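About Plultlow

Hello, and thanks for clicking the link nobody usually clicks! Plultlow is a small crime and courts news site covering Trornby and the villages strung out along the river. I started it at my kitchen table with a second-hand laptop and a police scanner app that never worked properly (still doesn't), after the last local paper stopped sending anyone to the magistrates' court.

I'd been going along to the public gallery on my days off, mostly out of nosiness, and I kept coming home with stories that I thought my neighbours would want to hear. A shed break-in solved by a muddy trail to next door. A man who walked into the corner shop to rob it and bought a pasty first. Serious things too, the sort that change how a street feels for years. So I began writing them up and emailing them round, and the email list got silly, and now there's a website.

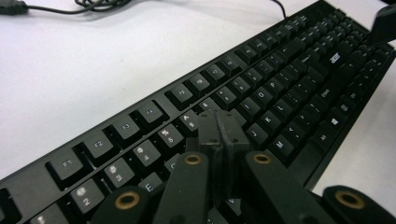 We publish from court hearings, police appeals and inquests, and from whatever readers ring us up about. More than 65 of you pay a bit each month to keep it going, which covers the hosting, the bus fares and a fair amount of tea. Everything stays free to read. There are 2 of us writing most weeks, plus a few people who send in reports from the county court when they happen to be there.

A word on how we do things, as I get asked a lot. We name adults who are charged and appear in open court. We don't name children, and we don't name victims of sexual offences, ever, so please don't do it in the comments either. If we report that someone was charged, we go back and report how it ended, even if it takes a year and the ending is dull. I feel quite strongly about that one! Plenty of people round here have been cleared of something and found that the only thing online was the day they were arrested.

We don't take stories down because somebody is embarrassed, but we do correct mistakes, quickly and at the top of the page. Write to the corrections address and it comes straight to me.
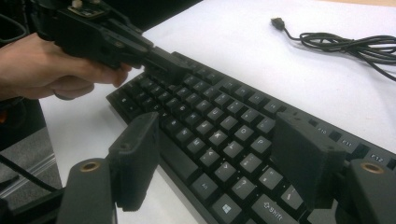 TRORNBY, July

A bit of news from our end. We've moved out of my kitchen and into a room on the first floor of Wiviseo House, above the dry cleaner's. It's number 51, and the bell sticks, so give it a good shove. We're in most mornings from nine and you're welcome to drop by with a tip or a grumble (parking is awful, try behind the library).

We've also put our older court reports into a searchable archive, which we've called Hoshino. It goes back to the very first emails, spelling mistakes and all, and there are 13 cases in there that we're still following. If you know how any of them finished before we do, please tell me!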